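The Clesetti hand gripper is a hand-held two-finger tool used for recording grasping tasks that a robot arm later learns. It was developed at the Plikarora workshop in Mavside under Karthikeyan Alva. Operators normally work with 2 of them, one in each hand.

Setup and care

Before each session the operator closes the jaws fully and checks that the fingertips meet along their whole length. If there is a gap, the pivot pins of the linkage are examined first, and a worn pin is replaced. The pins are cleaned with a dry cloth and receive one small drop of light oil after every 400 grasps. The fingertips must stay free of oil.

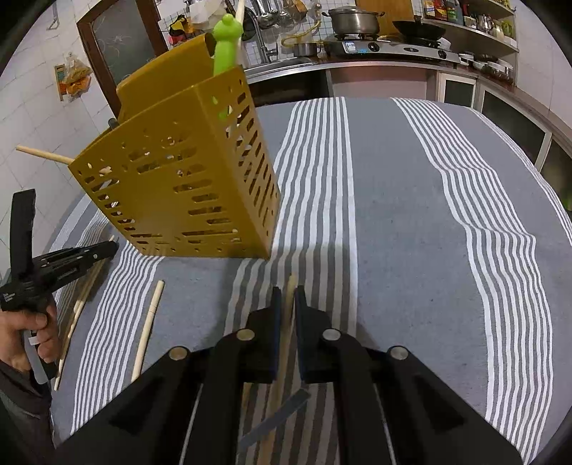 Clesetti grippers at work with wooden chopsticks on a kitchen table.

Thin objects are preferred for the final check, as they show an error of alignment sooner than cups or boxes do. In the procedure written by Alva, a chopstick is picked up 8 times and must not turn between the jaws. When it turns, the fingertips are loosened, set parallel and tightened again.

The trigger spring is changed separately. The older Marar spring was withdrawn in January and can not be fitted to the present handle.

Last revised 8 Feb 2021.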